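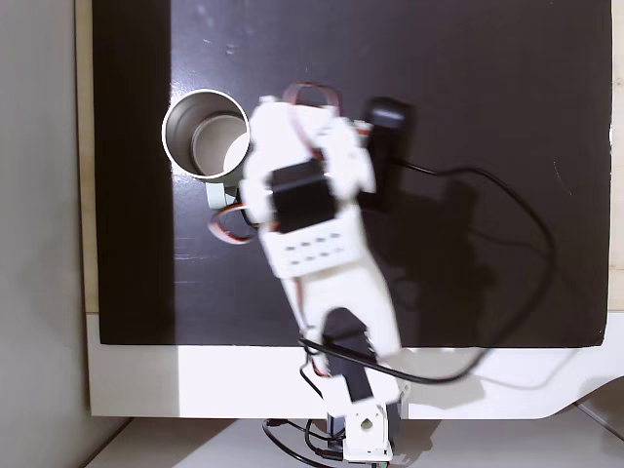 Bras robotisé en laboratoire de contrôle : que deviennent les postes ?

Rubrique : Travail et organisation > Automatisation
Mots-clés : petit bras robotisé, préparation d'échantillons, fiche de poste, cadences, CSE

Bonjour à tous,

Je travaille depuis neuf ans au laboratoire de contrôle d'un site qui fabrique des compléments alimentaires (groupe Sorkholm, pour ceux qui connaissent). Nous sommes sept sur la paillasse, répartis en deux équipes, plus une responsable. Une bonne partie de nos journées consiste à déplacer des petites choses : prendre un godet, le poser sur la balance, y mettre un comprimé ou une gélule, noter, vider, recommencer. Le mois dernier nous avons passé 2 107 godets. Je le sais parce que c'est le chiffre que la direction a affiché en réunion pour justifier la suite.

La suite, c'est un petit bras de table qui prendrait en charge le transfert des comprimés et des godets. Il est en essai dans la salle du fond depuis la rentrée. Notre responsable parle de « soulager l'équipe des gestes répétitifs », et je veux bien la croire, deux collègues ont déjà eu des soucis de poignet. Mais dans le même document on lit que l'objectif est de passer de 25 à 30 séries par jour, à effectif constant. Il n'est écrit nulle part qui s'occupe du bras quand il s'arrête, qui le nettoie entre deux lots, ni qui signe le résultat.

Mes questions, en vrac :

Est-ce que ceux qui ont connu ça chez eux ont vu leur travail s'alléger, ou simplement changer de fatigue ?
Est-ce que la surveillance de la machine a été ajoutée à la fiche de poste, et avec quelle contrepartie ?
Qui est responsable en cas d'erreur de manipulation, si la série est validée par un technicien qui n'a pas touché les échantillons ?
Et peut-on demander quelque chose avant la fin des essais, ou faut-il attendre que ce soit décidé ?

Je précise que je ne suis pas contre. Je voudrais surtout ne pas découvrir les réponses une fois que tout sera installé.

Merci d'avance.

mireille_paillasse
Publié le 9 septembre 2023

Deux précisions ajoutées par l'auteure : le site compte un CSE, mais aucun élu ne travaille au laboratoire. Et l'essai ne porte que sur l'équipe du matin pour l'instant.

3 réponses

Aoi Kinoshita

Bonjour Mireille,

Je suis technicienne référente dans un laboratoire de contrôle chez Okura, sur un site de taille comparable. Nous avons deux bras de ce genre en service depuis un an et demi. Je réponds dans l'ordre de vos questions.

Pour la charge de travail. Les gestes répétitifs ont nettement diminué et les douleurs aussi, chez nous c'est un vrai gain. En revanche la journée est découpée autrement. Avant, je faisais une série du début à la fin et je savais où j'en étais. Maintenant je lance une série, je vais commencer autre chose, et je suis rappelée par un arrêt. Les premiers mois, c'était plusieurs fois par heure : un godet posé un peu de travers, un comprimé qui roule, un câble qui gêne le mouvement, une pince qui serre à côté. Ce sont des incidents de vingt secondes, mais ils coupent tout ce qu'on fait à côté. Plusieurs collègues rentraient plus fatigués qu'avant, alors que sur le papier ils manipulaient moins.

Ce qui a changé les choses, c'est d'avoir arrêté de considérer ces arrêts comme du temps nul. Pendant quatre semaines, nous avons tenu un cahier à côté du poste : heure, cause, durée, qui est intervenu. Rien de compliqué, une ligne par arrêt. Avec ça, notre responsable a pu montrer que la surveillance occupait une personne pendant une part importante de la matinée. Depuis, une personne est affectée au bras par demi-journée, à tour de rôle, et elle n'a pas d'analyse urgente en parallèle. Je vous conseille vivement de commencer ce cahier pendant les essais. Après la mise en service, les chiffres des essais servent de référence et il est très difficile de revenir dessus.

Pour la fiche de poste. Oui, elle a été modifiée, mais il a fallu le demander. La première version ajoutait une ligne, « assure le bon fonctionnement de l'équipement automatisé », ce qui peut vouloir dire n'importe quoi. Nous avons obtenu que ce soit détaillé : mise en route, contrôle de la position de départ, nettoyage de la pince et du plan de travail entre deux lots, arrêt et reprise. Le réglage et le remplacement des pièces relèvent de la maintenance. Ceux qui font les reprises ont suivi une formation de deux jours et quatre d'entre nous ont changé d'échelon. Pas tous — c'est resté un sujet de tension et ça l'est encore un peu.

Pour la signature. C'est le point sur lequel je serais la plus ferme à votre place. Chez nous le technicien signe ce qu'il a vérifié : l'identité du lot, l'état du matériel au départ, la pesée témoin en début et en fin de série. L'enregistrement du bras est joint au dossier et le responsable du laboratoire valide l'ensemble. Si une inversion se produit au milieu d'une série, on remonte à l'enregistrement et non à la personne qui était de service. Cela doit être écrit dans la procédure avant le premier lot réel. Voyez avec votre service qualité, qui a normalement tout intérêt à ce que ce soit clair.

Pour le calendrier. Demandez maintenant. Les essais sont le moment où les gens du projet ont besoin de vous : eux savent programmer un déplacement, vous savez qu'une gélule molle ne se prend pas comme un comprimé dur. Quand ils viennent vous poser des questions sur les produits, posez les vôtres.

Une dernière chose sur les cadences. Passer de 25 à 30 séries me paraît possible, nous avons eu une hausse de cet ordre, mais pas dès l'installation. Il nous a fallu huit mois. Si l'objectif est fixé pour le démarrage, les séries manquantes seront faites à la main en fin de poste par les mêmes personnes. Faites préciser la date et ce qui se passe si elle n'est pas tenue.

Bon courage, et n'hésitez pas si vous voulez la trame de notre cahier.

Commentaires sur cette réponse

mireille_paillasse : Merci beaucoup, je n'attendais pas autant de détails. La ligne sur le « bon fonctionnement » figure presque mot pour mot dans notre projet de fiche. Je veux bien la trame du cahier. Est-ce que vous notiez aussi les arrêts volontaires, pour le nettoyage par exemple ?

Aoi Kinoshita : Oui, dans une colonne à part. Sinon on vous répondra que la moitié des arrêts sont de votre fait. Je vous envoie la trame en message privé.

gégé_du_42

Chez nous (conditionnement, pas labo) ils ont mis des bras en bout de ligne et on nous a dit pareil, effectif constant. C'était vrai la première année. Ensuite deux départs en retraite pas remplacés et un CDD pas renouvelé. Donc effectif constant, demandez jusqu'à quand.

Sinon la machine marche bien, rien à dire là-dessus.

Commentaires sur cette réponse

pvasseur : Ce n'est pas vraiment la question posée, elle parle de surveillance et de signature.

gégé_du_42 : Elle demande si on a connu ça, je réponds que oui.

labo_sugi

Je complète sur la partie représentants du personnel, puisque vous dites ne pas avoir d'élu au laboratoire. J'ai été élu chez Sugiyama pendant un mandat et nous avons eu un dossier proche.

En France, dans les entreprises d'au moins cinquante salariés, le CSE est consulté sur l'introduction de nouvelles technologies et sur tout aménagement important modifiant les conditions de travail. Il peut dans certains cas se faire assister par un expert. La question de savoir si un essai sur une seule équipe suffit à déclencher la consultation se discute, et je ne vais pas trancher sans connaître votre dossier. Dans le nôtre, la direction a d'abord soutenu que ce n'était qu'un essai, puis elle a inscrit le point à l'ordre du jour quand nous avons montré que les objectifs de production étaient déjà chiffrés dans une note interne. Vous semblez avoir un document du même genre. Gardez-le et transmettez-le à un élu, même s'il travaille dans un autre service.

Demandez aussi à ce que le document unique d'évaluation des risques soit mis à jour pour le poste. Un petit bras de table paraît inoffensif à côté d'un robot d'atelier, et le risque est en effet moindre, mais il faut regarder les mains dans la zone de travail pendant une reprise, les câbles qui traînent sur le plan, et la posture de la personne qui surveille. Chez nous le poste de surveillance avait été installé à une hauteur prévue pour la machine, et les gens restaient penchés toute la matinée. Un tabouret réglable et un plan rehaussé ont réglé l'affaire, mais au bout de trois mois seulement.

Le médecin du travail peut venir voir le poste. Le nôtre est venu sur simple demande écrite, avec copie à la responsable pour que personne ne soit pris de court. Parlez-lui des poignets de vos collègues, puisque c'est l'argument mis en avant par la direction. Il pourra dire si le nouveau poste y répond.

Sur le fond, je rejoins Aoi Kinoshita, sauf sur un point. La rotation par demi-journée fonctionne si tout le monde est formé. Chez nous trois personnes seulement l'étaient au départ, et elles ont fini par ne plus faire que ça. L'une d'elles n'avait plus fait d'analyse complète depuis presque un an quand elle a voulu changer de site, et on le lui a reproché en entretien. Demandez que chacun garde un minimum de séries manuelles, ne serait-ce que pour les jours de panne.

Commentaires sur cette réponse

mireille_paillasse : Très utile. J'ai écrit à l'élue de l'entrepôt, elle me rappelle la semaine prochaine. Pour la rotation, l'équipe de l'après-midi n'a même pas encore vu le bras fonctionner, donc votre remarque tombe bien. Je reviendrai dire ce qu'on nous a répondu sur la fiche de poste.

pvasseur : Je suis intéressé aussi par la suite, on nous annonce la même chose pour janvier.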